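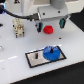
Red gear or knob and cream connector block, white tabletop, Friday

Graltex parts bin: what you get in a mixed lot

The Poston listing promised 500 "assorted electrical and control parts, sorted and usable." I have bought mixed lots before, so I read "sorted" as "in a box." I set a few pieces out on the table to see what the money went on.

The small red piece is short and squat, with ridges around the edge and a darker recess on top. The seller calls it a control knob. It could as easily be a gear, and the paperwork gives no shaft size, so good luck matching it to anything.

I have more hope for the cream block at left. It looks like an industrial plug or terminal block, and those do get reused. Whether this one has a mating half anywhere in the lot is another matter. Samran Khamphan says his Grenddale lot had 13 blocks and no mates.

I'll go through the next 200 pieces in July, if I still care.

Shares 13 | Comments 2

Pichit Chuensuk
Mine came with 4 red ones, none the same height. Gear, I'd say.

sriwong_parts
"Sorted" by whom?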